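Workshop notebook, Monday, December 9, 2019
Seltstead mock-up apartment, daylight and airflow
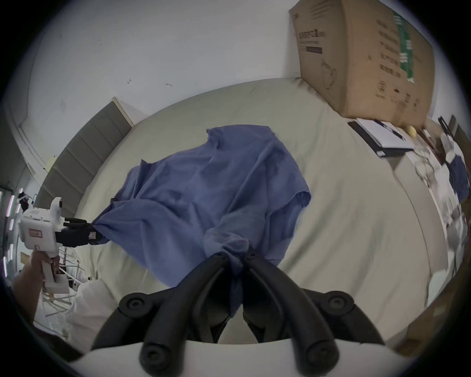
Picking up where the last entry stopped, which was in the middle of the bedroom window argument. The brochure for Seltstead says every apartment enjoys natural light and cross ventilation. Our job is to find out what has to be built so that the sentence can stay in. So far the sentence is ahead of the building.

Quick recap for whoever reads this with coffee. Unit type C, two bedrooms, one outside wall and a second one that is outside only if you feel generous about the service shaft. The developer feels generous. The shaft is 800 mm clear at the narrow point, less once the drain stacks go in, and the stacks do have to go in.

Morning: daylight.

Ran the light meter on the grid in the living room. Sky properly overcast, which is the right weather for this and the wrong weather for everything else. Near the balcony door the reading was 2956 lux, and I would like that to be the number people quote, so I expect it will be. At the back of the room, where the plan shows a smiling couch, it was 534. Still decent. You could read there and find your keys.

The kitchen is where it falls apart. The plan has a dotted arrow of sunlight arriving over the counter from the living room. The arrow goes through the fridge. I checked the plan twice to be fair to the arrow. Moved the fridge box to the other end of the run and the counter picked up noticeably, but now the fridge door opens against the entry door, so you can have light or groceries.

Tried the pale ceiling panels against the standard ones. Pale ones win, though by less than the Nososier data sheet would like. Left them up. They look better anyway and I am tired of carrying them.

Note on method: the balcony slab above isn't modeled in the mock-up. I hung the black sheet out at the right depth to stand in for it. Before the sheet went up, the living room looked wonderful. Anyone using the July numbers should know they were taken with no sheet at all. That explains a lot about July.

Afternoon: air.

Set up the smoke pen and the fan box on the balcony side, lowest setting, to imitate the sort of breeze the site gets on an ordinary day. Ran these:

Everything open. Good clean draw from the balcony door through the living room and out by the shaft window. This is the condition in which the marketing film will be shot.

Bedroom doors closed, windows open. Smoke goes in at the bedroom window, considers its options, and stays. No path out. The gap under the door does next to nothing at 6 mm.

Bedroom doors closed, transom panels above them tipped open. Much better. Slow, but it moves, and it moves the right way. I'd call that ventilation without crossing my fingers.

Kitchen window open to the shaft, fan box off. Smoke came back in. Ran it again with the stairwell door shut and it went out, sort of. I don't trust either result. Our shaft is a plywood chimney with a roof fourteen stories too soon, so it has opinions the real one won't share.

The transoms are plainly the answer for the bedrooms. They are also a line item, and they were taken out in the last round of savings along with the second coat of paint and the good hinges. I have put them back in the drawing with a red cloud around them. Somebody will take them out again, and then we can all talk about it.

Sound is the objection I expect, and it isn't a stupid one. An opening above a bedroom door lets out air and also lets in the television. The Cirnusine insert is supposed to handle this, a baffled thing that fits the transom slot and looks like a radiator that lost weight. We have a pair on the shelf. Haven't tested them. First fit was bad because the slot was cut to the old drawing, so the frame needs packing out on the hinge side before I can say anything about what it does to the flow. If it chokes the draw we're back where we were, with nicer trim.

Things that went wrong, for completeness:

The fan box trips the bench circuit if the heater is on. We knew this. It is written on the fan box.

The tape on the shaft joints has let go along the top again. I retaped the whole seam with the foil stuff and rubbed it down with the back of a spoon. Do not use the brown tape. If you find the brown tape, hide it.

The balcony door sticks in its track. Real door, supplier sample, so this might be the most useful thing we learned all day. Wickramasinghe sent the track hardware and the note in the box says to let it settle. I'm not sure what a door track settles into. Greased it, marked the high spot in pencil, will look again once the room has been cold for a night or two.

Also measured the opening of that door properly. With both leaves slid to one side you get half the hole, as with every sliding door ever made. The airflow sheet from the design side counts the entire hole. I wrote to them politely. The reply was that the figure is "nominal." I have added it to my list of words, under "generous" and "up to."

Thoughts on the layout, not asked for:

If the kitchen and the bathroom traded places, the bathroom would get the shaft, where it belongs, and the kitchen would sit on the living room side with some sky in front of it. The stacks would hardly move. I sketched it on the back of the grid sheet, it's clipped to the board. The entry gets tighter and you lose the shoe cupboard. People will forgive a missing shoe cupboard sooner than a kitchen where the lamp is on at noon, is my guess, but I don't sell these things.

A cheaper version, if the swap is a nonstarter: leave the rooms alone, put a glazed panel in the top of the kitchen partition and keep the fridge off that wall. Gets you a good part of the light. Costs a panel and a conversation with whoever picked the fridge spot.

The sentence about every apartment is the real problem. Types A and B are corner units and will be fine, you could ventilate them by mistake. Type C can be made fine with transoms. The ground-floor variant of C has a wall of bin store where the breeze is meant to come from, and I can't see a way round it with carpentry. Suggested "most apartments" for the brochure. Was told that "most" doesn't test well.

To do:

Pack out the transom frame, fit the first Cirnusine insert, repeat the closed-door run with and without.

Put a taller section on the shaft, even a cardboard one, and see if the kitchen result changes its mind.

Daylight grid again in the second bedroom. I skipped it, the light was going and the numbers would have been a measurement of December.

Redo the July living room set with the sheet up, so there's one set we can stand behind.

Chase the hinge sample for the tipping panels. The current one holds open only if you look at it.

Return the borrowed smoke pen refills before the other bench notices how many are left.

Left the mock-up with the windows shut, the heater on, the fan box unplugged and the grid markers still on the floor. Please step over them.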